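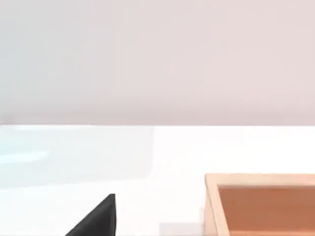

Zullora will open its second repair point in April, inside the former shoe shop next to the Skasport hall. People from the neighbourhood can bring small household things there, such as lamps, kettles, chairs and bags, and repair them together with someone who knows the work.

The first repair point, in Shen, has been open for 2 years. In the past year 1,654 items were brought in, and most of them went home again with their owners. Another 285 could not be saved and were taken apart for their screws, cables and other parts.

"Many people think that they have no talent for this," said Napaporn Srithong, who leads the project. "Then they open the toaster and see that it is only a loose wire. Next month they come back with the toaster of their neighbour."

The new place is smaller than the first one, but it has better light and a separate corner for sewing machines. Prestovero, the café on the other side of the street, will bring coffee and soup at lunchtime. Roughly 153 households have already asked for a membership card — the card is free, but it helps the team to plan the evenings.

Large machines, for example washing machines and fridges, are not accepted. Visitors pay only for new parts and may leave something in the box at the door if they wish. The repair point will be open from 4 pm to 8 pm, and the last item is taken in at 7.15 pm.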